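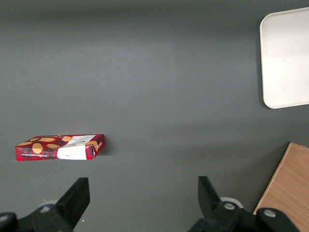 Plillstead Bimanual Tabletop Kit: long-term review

Reviewed by Teodoro Dalisay
Posted 2022-01-02

Plillstead sells its two-arm kit to labs and small packing shops that want to collect demonstrations or run light pick-and-place jobs without building a cell from parts. I have had one on a bench since April. My earlier notes covered unboxing and software install. What follows covers daily use, mostly grocery-type items moved to and from a shallow tray, with a small drawer cabinet for the harder tasks.

What is in the kit

Two arms, two parallel grippers, a wrist camera for each arm, one fixed camera with a mounting post, a controller for each arm and a cable set. The table is extra. I skipped Plillstead's table and used a gray top I already had, which cost me an afternoon with a drill because the base plate pattern does not match common extrusion spacing. Buyers who do not own a drill press should order the matching plate.

The Drellitz software license is included for the first year. It handles calibration, recording and playback. Renewal pricing was not on the quote I received and I had to ask for it twice.

Setup

Mechanical assembly is straightforward. Each base takes four bolts. The manual gives the torque values in a table at the back, although the assembly steps never refer to it. Cables run outside the links and are strapped down. I prefer this to internal routing for a bench system, since a failed cable can be swapped without opening a joint. The cost is slack management. Leave too little at the elbow and the outer joints pull against the strap at full extension. Leave too much and the loop drifts into the fixed camera's view.

Camera calibration is the slow part. The wizard asks for a set of board poses per camera and rejects any with motion blur, which under ordinary ceiling lights meant holding the board very still. Once accepted, the result has held. I recheck it monthly and have redone it once, after knocking the post.

Grippers

The fingers are black, angular pads on a parallel mechanism. Grip force is set in software on a scale to 100 with no units. For a full drink can I use 28. Thin cartons need less, and the difference between a firm hold and a crushed panel is small enough that I would have liked finer control at the low end.

Flat boxes are the weak point. A carton lying on its broad face has to be taken across its narrower dimension, and the finger tips are thick enough that they touch the table before they get much purchase on a shallow side. Approaching with a slight tilt helps. Tiongson sells a thinner replacement finger that bolts straight on, and Maricel Tolentino's test bench has used a pair for several months without a bent tip. I have ordered a set.
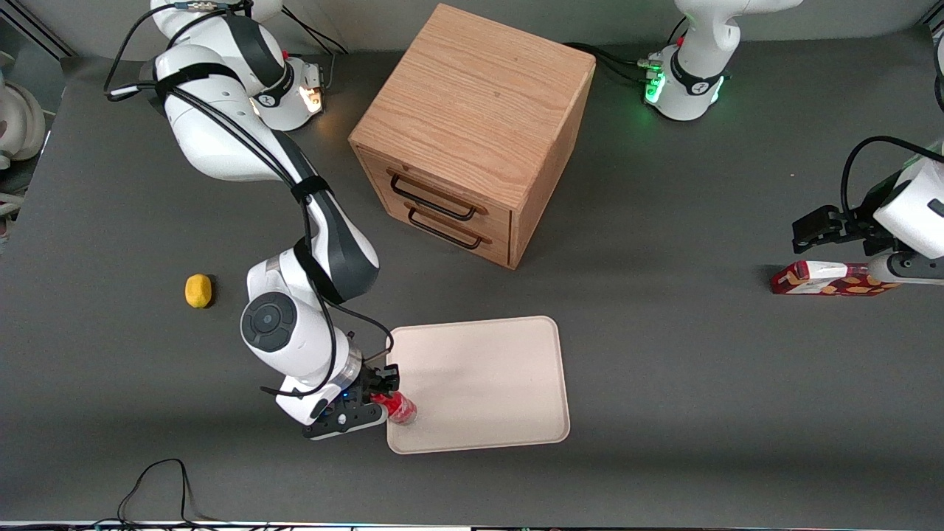
Reach and shared space

With the bases set along the same edge of the table, both arms cover the middle of the work area. Handoffs there are practical. The near corners are another matter: each arm reaches its own corner well and the opposite corner poorly, with the wrist close to a joint limit. Put the tray toward the center and the problem mostly goes away.

Collision checking between arms is on by default. It is conservative. During handoffs it stopped motion at distances I would call safe, and the margin can be lowered only for the whole workspace. A per-task setting has been on the Drellitz request list for a while.

Tall objects in the middle of the table also need thought. My cabinet has to be turned so that a gripper can reach the handles squarely, and in some positions it hides items from the fixed camera. The wrist view covers part of that gap, although the fingers themselves take up the lower edge of the picture.

Status lights

Lights on the bases and grippers show state by color. They are bright enough to read across a room. The color key is printed in the manual and nowhere on the hardware, so I taped a copy to the controller.

Reliability

I have had 3 faults that required a power cycle. Two were communication dropouts traced to a connector that had not been pushed fully home. The third was never explained, and the log for that session contained only the restart. Plillstead support answered within 2 business days each time.

Repeatability is good enough for household-sized objects. I would not use these arms for close-tolerance insertion, and the data sheet does not suggest it.

Compared with the Prunell

The Prunell twin-arm set is the obvious alternative. It has quieter joints and a better recording interface, with playback that can be trimmed on screen. Its grippers open less, which rules out wider boxes, and its cameras are sold separately. For a bench that handles mixed packages I would still choose the Plillstead. For small parts only, the Prunell is easier to live with.

Verdict

Recommended for labs with someone comfortable around a drill and a calibration board. Order the base plate, budget for thinner fingers if flat cartons are part of the work, and get the second-year license price in writing before signing.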